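**Bench Suturing Study: Participants Wanted**

Wesov is looking for people to take part in a study of hand skills in suturing, run at our Mornham training lab.

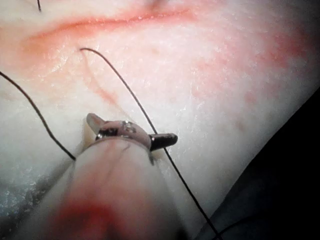

*Dark suture thread on pale tissue, seen close up.*

We want to compare how people at different stages of training place stitches, handle thread and tie off. You do not need to be a surgeon. We are interested in medical and veterinary students, residents, surgical technologists and nurses who have closed a wound at least once, on a patient or on a practice model.

**What you will do**

You will come in for 2 sessions, at least a week apart. In each one you will close a straight cut and a curved cut in bench tissue, using interrupted stitches for the first and a running stitch for the second. You choose your own stitch spacing. There is a short form to fill out before you start and another when you finish. Each session lasts roughly 90 minutes, including breaks.

All work is done on animal tissue from a food supplier. If you would prefer not to handle it, this study is not a good fit.

**Who can apply**

- Age 18 or over
- Normal or corrected vision
- No hand or wrist injury in the past six months
- No latex allergy

Left-handed participants are especially welcome. We have 30 places in total.

**Where and when**

Sessions are held in Room 1254, Effiong Building, Mornham. We run them on Thursday afternoons and evenings, with the last start at 6 p.m. Parking is free behind the building. Gloves, gowns and instruments are provided. Please wear closed shoes.

**Payment**

You will receive a gift card after the second session, and we cover local bus fare.

To apply, send your level of training, your dominant hand and the times you are free to the Wesov study desk. Applications close at the end of January.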